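Oltametti Forum > Handheld grippers > Setup and maintenance
Thread: Yellow fingers drifting out of parallel, my fix (long)

brekfan_519
Posted April 30, 2022

Finally got my pair behaving and I'm so pleased I had to write it up! For weeks the left unit was closing tip first, so thin cloth kept sliding out at the bottom of the grip. T-shirts were the worst, towels were fine (thick enough to forgive anything).

What I do now: power off, back the finger screws out half a turn, close the fingers on a plain steel ruler, then snug everything up a little at a time, going side to side. Don't crank one screw all the way down first or the finger walks on you. I did that twice before I caught on.
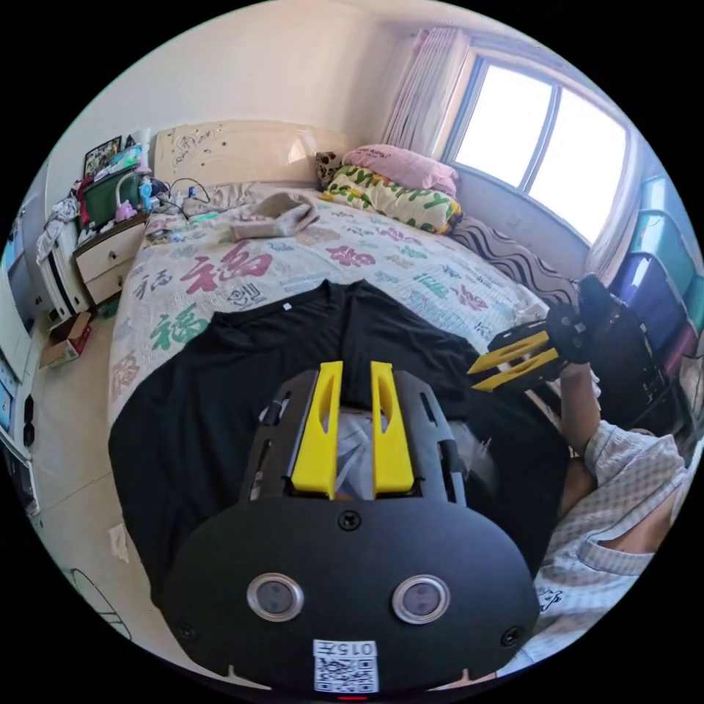
After that I open and close it by hand 20 times or so and check the gap again with the ruler out. If it's still even I zero the opening in Cruickshank and save. My closed reading used to wander between 519 and 889 raw counts, and now it comes back to the same spot every time – lovely thing to watch.

Last step is wiping the lens windows with a dry microfiber. No sprays.

slotnut
Nice writeup. I disagree on the ruler though. Mine has a slight bow and I ended up copying the bow into the fingers, ha. A feeler gauge is flatter and costs next to nothing.

pico_hal
Ruler is fine if it's a decent one. What bugs me is zeroing after the screws are tight. The Hituretti guide says to zero with them loose, then tighten and check.

brekfan_519
@slotnut fair point, I'll try a gauge on the right unit tonight.
@pico_hal I did it the guide's way in October and the zero moved as soon as I tightened up. Maybe mine has more play than yours?

pico_hal
Could be. How many cycles on it? Past 2,000 I'd look at the finger mounts before blaming the screws.

brekfan_519
Just looked: 3,132 on the left. Oh boy. So mounts next!

slotnut
Order two sets while you're at it. Brekinier ships them in pairs and the other side is never far behind.

pico_hal
Still say zero it loose. But do the mounts first and post the readings, I want to see them.

brekfan_519
Will do, parts are in the cart already. Does anyone put threadlocker on the new screws or leave them dry?

slotnut
Dry for me. I take the fingers off too often.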